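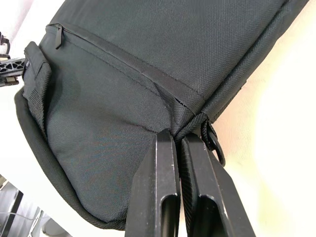

Teodora Mlynar
Data collection lead, Mavum

1/
Many people wrote to me after my last thread and asked how we gather the examples for the two-arm laptop bag task. I will try to answer in one thread. I am not a modelling person. My job is the recordings, so please expect recordings.

2/
The task is simple when you say it aloud. There is a padded black laptop bag on the table and a white computer mouse. One arm takes the bag, the other takes the mouse, the mouse goes inside, the zipper gets closed. A child can do it. The arms are far behind the child.

3/
We have 1516 episodes of this family recorded now. An episode is one attempt, from the moment the operator presses start until they press stop. The limit is 90 seconds. After that the recorder stops by itself and the episode goes to the "look at me" folder.

4/
From those 1516 we threw away 207. I will come back to this number, I have feelings about it.

5/
First, why a bag. Hard objects are kind to you. A box is the same box when you lift it. Cloth changes its shape each time you touch it, and the policy cannot learn one grasp and repeat it. We wanted the examples to show a lot of different folds, because the folds are what the gripper really holds on to.

6/
When the fingers pinch a fold of this bag, a little pleat comes up above the grip. I asked the operators to let that happen in different places: near the zipper seam, near the webbing, at the lower panel. In our first week everybody (me too) pinched the same corner, and the model learned to love this corner very much. Turn the bag a bit and it was lost.

7/
The fabric is dark and the fingers are also dark. For the wrist camera this is a difficult pair. We considered buying a bright orange bag and decided no, people own black bags. What we did change was the light. It is even now, and in the wrist view you can see the weave of the fabric very well, also the zipper track. Before, the whole bag was one black shape.

8/
Some of you will ask about wear. Yes, the fingers have scuffs on their edges and the bag has loose threads at one seam. We keep using both. If I replace everything each Sunday, the model sees only new things.

9/
Now the table. At the back, by the wall, we keep a row of other objects. Grey metal pencil case, pink dish with a small ball in it, pink soft toy, blue box, a little silver bottle with a white cap, one more dish at the far corner. They are not part of this task. They are there so the policy learns to leave them alone.
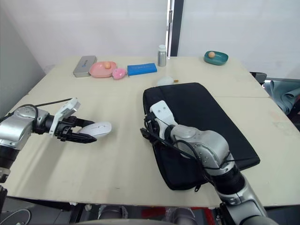
10/
And leaving things alone is something you must teach as well! In the early recordings the table was bare behind the bag. The first time we put a pencil case there for a test, the left arm went for it with full confidence. I was a little bit proud of the arm and very unhappy with my dataset.

11/
The mouse gave us more trouble than I planned. It is glossy and curved, so two flat fingers do not have much surface to agree with. If you close too near to the front, it slips out like soap. Our written instruction now says: take it across the sides, pause, then lift. The pause is short, but it helps later when we cut the episode into stages.

12/
About the stages. We mark them in Skurner, our labelling tool. "Reach", "grasp", "open", "insert", "close". The operator does not mark them during the recording, they have enough to do. A second person does it afterwards, on the same day if we can. After a weekend nobody remembers why the right arm waited.

13/
Each arm has its own job at each moment, and I think this is the part outsiders find strange. One arm may be doing "nothing", only pressing on the bag so it does not travel across the table. In the label it is not nothing. We call it "hold", and it has the same rules as the other labels: when it starts, when it ends, which part of the bag.

14/
We had a long discussion about whether "hold" with fingers open on top of the fabric and "hold" with fingers closed on a fold are one label or two. We are using two. I lost this discussion and later I changed my mind and agreed with the people who won.

15/
Ok, the 207.

The biggest group is boring. One camera lost its stream, or the arm positions and the video did not match in time. You cannot repair this in an honest way. We delete.

16/
The second group is hesitation. The operator stops in the middle, thinks, moves back, thinks again. A small amount is fine, people do it and it is natural. But if half of the episode is thinking, the model learns to stand there like it forgot why it came into the kitchen.

17/
The third group is the one I regret. In the beginning we deleted failed attempts. Mouse dropped, zipper not reached, bag turned over. It felt tidy. Then the modelling team at Pruvwood, where the training is done, asked me for recoveries: the attempt goes wrong and the operator corrects it. I had deleted many of exactly these.

18/
So the rule is different now. If the operator fails and then fixes it inside the 90 seconds, we keep it and mark it "recovered". If they fail and give up, we keep it too, but in a separate set, and it is not used for imitation. Only broken files get deleted. Please learn from my mistake, disk space is cheaper than an afternoon of operators.

19/
For the starting positions we have a printed sheet with drawings. Bag straight, bag diagonal, bag with one edge lifted, mouse on the left of the bag, mouse in front of it. The operator takes the next drawing and sets the table by eye. We do not measure. When we measured with tape marks on the table, the positions became too perfect, and I suspect the tape marks themselves were being learned. 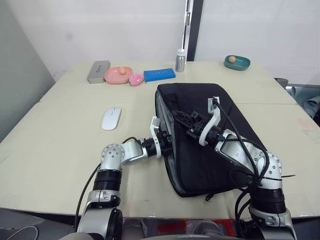 One reader asks below whether it would be faster to do all of this in simulation and only finish on the real arms, and says that their own group gave up on cloth by hand a year ago.

20/
It is a fair question and I do not want to make a war of it. For rigid objects we do use simulation, in the project we call Long (long sequences, many steps, the name is not very creative). For a padded bag with a zipper we tried. The simulated bag was too polite. It folded where we told it to fold.

21/
What was useful from simulation was the camera placement. We could move the head camera around without a screwdriver and see when the forearm hides the bag. On the real setup the right forearm can come in over the bag, and then the head view loses a piece of it for a moment. The wrist cameras have to tell the rest of the story.

22/
This is also why I ask operators to look at the wrist views before they press start. If a cable hangs in front of the lens you will discover it in the evening, with a full day of recordings behind you. I know this from the worst day of July.

23/
Operators. We have two for this task and they have very different hands. One moves slowly and in one line. The other is quick, with many small corrections. At first I wanted them to become the same. The modelling people told me to stop. They prefer to see both styles, as long as the person's code is written in the file so they can balance it.

24/
The maximum session is short, and after it there is a proper break, away from the screens. Tired episodes look fine when you play them once. Then you look at the gripper curve and it shakes everywhere.

25/
The zipper is still the weakest stage. The pull is small and it hangs where it wants. I don't have a good recipe. At present we let operators use any way they like to reach it and we write down which way it was. When there is a pattern I will post it.

26/
If you are starting your own collection, the thing I would do on the first day is write the labelling guide before recording anything, even a bad guide on one page. We wrote ours after the first few hundred episodes and had to label those again.

27/
I will answer questions tomorrow morning, my evening is for re-checking "open" against "hold (closed)" in the newest batch. There is an argument waiting there about when a bag counts as open.

207 likes · 2 reposts · 90 comments

More from Teodora Mlynar
Why our labelling guide has a page only about waiting
Cleaning camera lenses between sessions: what we use
Long, part one: when a task has too many steps
Moving from spreadsheets to Skurner
Notes from a visit to Pruvwood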